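4. Before your homestay on Grindidholm

Read this section once at home and once on the ferry. The second reading tends to go in better.

4.1 Confirming your host

1. Open your booking letter and find the host family's name. If it says Cieślak, you are in the blue house above the slip. Any other name, follow the map on the back of the letter.
2. Write to the family at least 9 days before you sail. A few lines will do: who you are, what you don't eat, whether you snore.
3. Wait for a reply. Post leaves the island when the boat does, and the boat leaves when the skipper likes the look of the sky.

Note: Letters printed before April 30, 2019 give the old landing place. The old landing place is now mostly under water. Use the Bevley steps.

4.2 The crossing

1. Be at the Emarbridge quay an hour before sailing.
2. Give your ticket to the person in the yellow coat. If several people are wearing yellow coats, try the one who looks least pleased to see you.
3. Keep your small bag with you. Large bags go below and come back smelling of herring.
4. Pay the landing fee of 420 crowns in cash. There is no card machine on board and no cash machine on the island.

Caution: The crossing can be rough well into June. Sit near the middle of the boat and look at the horizon. Do not sit near the kitchen.

4.3 Arriving at the house

1. Take your shoes off in the porch, even if your host tells you not to bother. This is politeness, and you are meant to see through it.
2. Hand over your gift. Coffee is welcome, and so is anything sweet. Wine is a gamble, as two of the families don't drink and one drinks rather a lot.
3. Accept the first cup of tea. Accept the second. You may refuse the third.

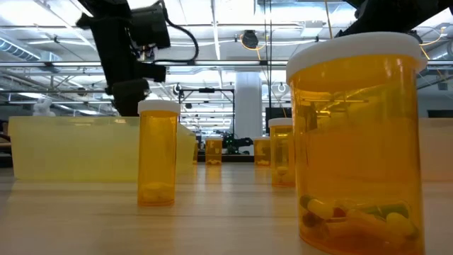
Perihan Duman writes that she refused the second cup on her first visit and was treated for the rest of the week as someone recovering from an illness. She would also like step 2 to mention that gifts are never opened in front of the giver, so please don't stand there waiting.

4. Ask where you may walk. The answer will be "anywhere", followed by a list of places you may not.

4.4 Evenings

1. Supper is early. If you hear singing, you are late.
2. When asked for a song, give one. All 177 islanders will have heard how it went by breakfast.
3. Switch off your lamp when the generator coughs. You then have a few minutes to find your bed.

Note: For help during your stay, ring the island office on extension 957 from the telephone in the shop. Let it ring – the office is at the other end of the village, and so, usually, is whoever answers it.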